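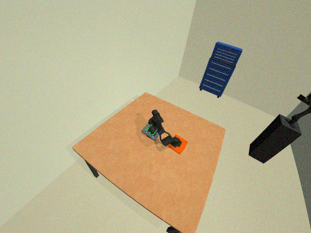
Robot arm on a square wooden table, computer rendering.

Notes from the Pea Bench

The winter genetics unit is underway at Halvorsen, and the 18 trays of dwarf peas are doing what peas do in December, which is sulk. Seed for the F2 generation went in under the lights last week. If Mendel was right, three out of four plants should come up tall. If Mendel was wrong, we would like to hear about it before the lab reports are due.

A word on sample size, as it comes up every year. Last winter one bench sowed 8 seeds, got four tall and four short, and wrote two passionate pages overturning the law of segregation. Eight seeds will tell you almost anything you want to hear. This time the whole class is pooling its counts, and with 400 seeds in the soil we expect something close to 300 tall and 100 dwarf, minus whatever the fungus gnats decide to keep for themselves.

Please score height at the third true leaf. Earlier than that, everything is a dwarf. Plants that fall over still count, and you measure along the stem. Plants that never came up do not count as very short.

Lộc Tôn has rewritten the handout on chi-square tests after several of you reported that the old one made you feel worse. The new version works through a coin toss first, then the peas, and has a table of critical values that fits on one page. Lộc would like it known that "pretty close" is still not a test statistic.

Those of you crossing plants by hand should remember that peas pollinate themselves before the flower opens. By the time it looks ready, you are too late and the pea has handled the matter privately. Open the bud early, take out the anthers with the fine forceps, and tag the flower with both parents' names. Last year's tag reading "the nice one x the other one" has been retired to the corkboard.

Pooled counts go in the green binder by Wed 5 December. Pencil only, please. Ink runs when it meets a watering can, and on that bench it always meets a watering can.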